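About Skultel

Reading time: 5 min

Skultel is a furniture finishing and surface repair company. We refinish, recoat and repair tabletops, desks, counters and shelving for schools, libraries, clinics and restaurants. Most of the surfaces we handle are in daily use, and most of our customers cannot give up a room for long, so the work is planned around short closures and known cure times.

The company started as a one-bay spray shop under the name Oprea. Desmond Wojcik bought the shop and its equipment, kept the two finishers who were working there, and moved the business away from one-off household pieces and toward contract work. The name changed when we moved to the present building. Some older customers still write checks to Oprea, and the bank still takes them.

What we work on

Contract furniture falls into three groups for our purposes: solid wood, veneer over a core, and laminate. The group decides nearly everything that follows. Solid wood can be sanded back several times over its life. Veneer usually allows one careful sanding, sometimes none, and the remaining thickness has to be measured at an edge or a drilled test point before anyone picks up a sander. Laminate cannot be sanded at all. It can be cleaned, filled, edge-banded or replaced.

Customers often do not know which of the three they have. Purchase records are usually gone and printed grain can be convincing. We identify the material on site before quoting. The quickest check is the edge: on solid stock the grain carries over from the face to the end, and on the other two it stops. A second check is to look for a repeat in the pattern across a run of matching tables. 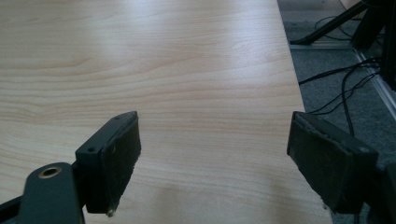 By Setareh Dehghan, Technical Lead
Surface Preparation and Coatings

Glare is the first thing I look at on a pale top. A low-sheen finish that has been wiped down for years with the wrong cleaner will go shiny in the places people wipe most and stay dull near the edges. Under a window this can pass for ordinary reflection, so we take gloss readings at fixed points and write them on the job sheet. If the readings vary by more than the allowed spread, the top is either rubbed out to an even sheen or recoated.

Sanding for a recoat starts no coarser than it has to. On a sound finish we begin at 200 grit, vacuum, wipe, and inspect under a raking light. Between coats we go to 400. Going finer than that before the final coat gives the next layer less to hold on to, and we have stripped enough peeling tops from other shops to be strict on the point. All machine sanding is followed by a hand pass with the grain.

For most interior work we use a two-part waterborne topcoat. It dries to the touch quickly and reaches working hardness later than people expect. We give every customer both times in writing. A table that feels dry can still take a permanent ring from a mug or a dent from a stapler, and chairs should not be stacked on it until the second time has passed.

Color matching is done against the piece itself, in the light of the room where it will stand. We make sample boards from the same species or veneer where we can get it. Light woods are harder than dark ones. Maple and birch take stain unevenly, and a clear coat alone can shift them toward yellow, so a spot repair on a pale top may show even when the color was correct on the day it was applied. In those cases we recommend doing the whole top, and we say so before the work is ordered.

How a job runs

Requests go to Puspita Osman, who runs scheduling. She will ask for a count of pieces, the overall sizes, the floor they are on, and whether there is an elevator. Photographs help but do not replace a visit. Renato Zapata does nearly all site surveys and writes the quote himself. A quote lists each piece by number, the material group, the proposed treatment and the days out of service. Pieces we do not recommend repairing are listed too, with the reason.

Work under 2 hours per piece is normally done on site, after closing. Anything that needs spraying comes to the shop. We wrap, tag and move it ourselves, and the tag number on the underside stays there after return - please leave it in place, as it is how we find the coating record if the piece comes back.

School work is heaviest from May until classes resume. If you need tables back before the first day, the survey should be done in spring.

The Vetari line

Vetari is our replacement top program. When a core has swollen or a laminate face has lifted over a large area, repair costs more than the top is worth, and we cut a new one to fit the existing base. Tops are made in stock thicknesses with square, eased or rounded edges. Bolt patterns are transferred from the old top, which means we need the old top in hand, including a broken one. The bases are checked for level and loose hardware while they are here, and glides are replaced where they are worn down to the screw.

Bahman Daneshvar manages the Vetari bench and the saw room. He also handles disposal. Solid wood offcuts go to a local school shop program. Laminate and particleboard scrap is hauled away separately.

Records and warranty

Each finished piece has a record showing the coating, the batch, the film thickness and the gloss readings at release. Customers can request copies at any time. Our coating warranty covers peeling, cracking and loss of adhesion in normal indoor use. It does not cover heat marks, standing water, or damage from bleach or abrasive pads. A care sheet goes out with every delivery - use a damp cloth and mild soap, and dry the surface afterward.

Shop visits are by appointment. The spray area is closed to visitors while coating is under way, usually until 3 p.m.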